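Simulated robot: wrist camera view is tilted, is my mount wrong?

Maiara Assunção
I'm setting up a two-armed robot in a simulated room. The head view and the gripper views all lean hard to one side – walls, paintings, everything.
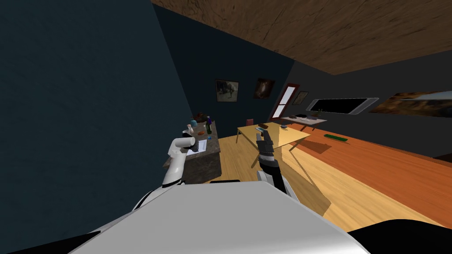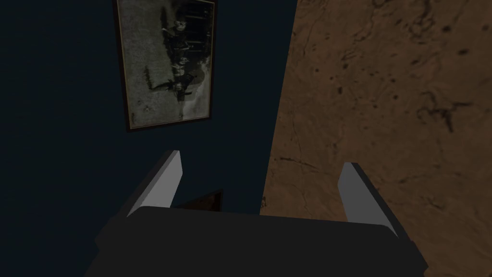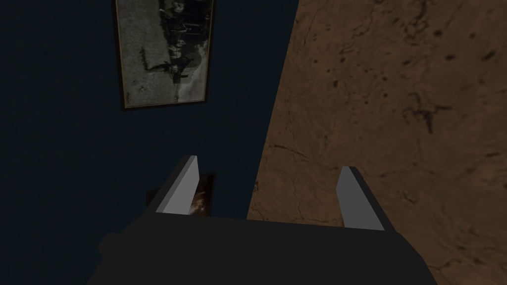
Replies

Osvaldo Fagundes
Check the base first! Mine leaned like that for 3 days in April and I'd swapped two angles in the start pose. Zero them, reload, then look at the wrists.

Dalva Dantas
What Osvaldo said, but save your old pose file – I lost mine.

Anderson Portela
same here, no fix yet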